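Larnia Textile Conservation and Furnishings Archive
Gallery: Household and Upholstery Cloth

Published June 29, 2020
By Hiyori Arai, Collections Office

Print this page | E-mail this page

The Furnishings Archive holds cloth made for ordinary domestic use: chair and sofa covers, curtain lengths, table linens, cushion fabric and the plain heavy goods once sold by the yard for covering almost anything. The collection was formed from the sample stock of the former Nordin mill store and has been added to by gift and purchase. It now numbers 2539 cataloged pieces, of which 1488 may be requested for study in the reading room.

This gallery is concerned with the way cloth behaves when it is lifted, folded and laid down. Visitors who consult the printed catalog will find fiber, width and weave recorded for each piece, but a catalog entry says little about weight in the hand or the shape a fabric takes at a fold. Those qualities matter to upholsterers, to students of interior design and to households deciding what to place over a chair that is used every day.

The text has been prepared by the Collections Office with the assistance of Ilaria Ferraro, who advises the Archive on storage and handling. Terms used on this page follow the Archive's own word list, a copy of which is kept at the reading room desk.

About the Dark Grounds

Dark grays form a large part of the holdings. They were favored for seating in waiting rooms, offices and family rooms for the practical reason that they do not show light wear as quickly as a pale cloth. A gray ground is seldom a single color. Many of the Nordin samples were woven from yarns of two or more shades, so that the surface appears even from across a room and broken at reading distance. The mill's salesmen called such goods "quiet" cloths, and the word appears in pencil on a number of the original tickets.

The Archive describes a cloth of this kind as heathered when lighter or colored flecks are distributed through a darker ground. The term refers to appearance only and does not indicate the fiber. Readers are asked not to infer linen, wool or cotton from the surface of a cloth, as a coarse weave may be produced in any of them and in several blends.

Charcoal cloth, drawn into a fold. Light gray flecks and faint bluish threads run through a tight, coarse weave. The diagonal lines of the weave can be followed toward the crease, and the cloth turns a paler slate gray where it bends at its rounded edge.
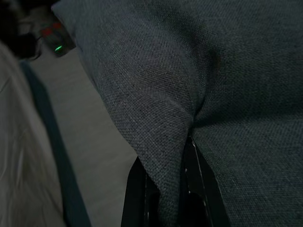

Reading a Fold

A fold gives useful information about a furnishing cloth. A stiff fabric resists a small gather and stands away from it in broad curves. A soft one collapses into many narrow creases close to the point where it is held. Between these extremes lie most of the cloths chosen for loose covers, which must bend around an arm or a cushion and still lie reasonably flat across the seat.

The Archive's reading room provides 28 handling samples for comparison. These are modern lengths and may be lifted, gathered and draped freely. Visitors are encouraged to take hold of each sample at its center and then at a corner, and to note how far the creases travel from the hand. The difference between two cloths of similar appearance is often considerable.

Color should be judged at the same time. A dark cloth viewed flat under a ceiling light may seem nearly black. Where it turns over a curve it takes more light, and the true shade of the lighter yarns becomes easier to see. For this reason the Archive recommends that a sample be looked at both flat and bent before a color name is entered on a request form.

Care and Storage

Heavy cloth in the historic collection is kept rolled. Folded storage was the practice of the mill store, and many pieces came to the Archive with hard creases along which the threads had begun to weaken. Rolling began in January and continues as shelf space permits. Pieces too small to roll are laid flat in Cellport trays, interleaved with plain tissue.

Households with furnishing cloth of their own may wish to observe the following.

Vacuum or brush a heavy cloth before putting it away. Grit left in a coarse weave cuts the yarns over time.

Roll the cloth with the face outward on a clean tube. If it must be folded, pad each fold with tissue and refold along new lines twice a year.

Keep dark cloth out of direct sun. Fading is more noticeable on a dark ground than on a light one, and it tends to follow the window side of a sofa.

Support a large piece from beneath when moving it. A length of upholstery fabric carried by one corner places its whole weight on a few threads.

Do not store cloth in sealed plastic.

Requests and Reproductions

Items in the study collection may be requested in writing. Please give the catalog number where it is known, together with a short statement of the purpose of the visit. No more than 2 historic pieces can be brought to the table at one time. Pencils only are permitted in the reading room, and bags are to be left in the lockers by the entrance.

The companion gallery, Skollolel: Patterned Covers from the Nordin Store, presents checks and stripes from the same source and may be consulted at the reading room desk. Corrections to catalog entries are welcome and should be addressed to the Collections Office.

Print this page | E-mail this page

This site uses cookies to remember your display settings and to count visits to our pages. By continuing to use the site you agree to their use.

Receive the Archive's newsletter. Enter your e-mail address to be notified of new galleries and changes to reading room hours.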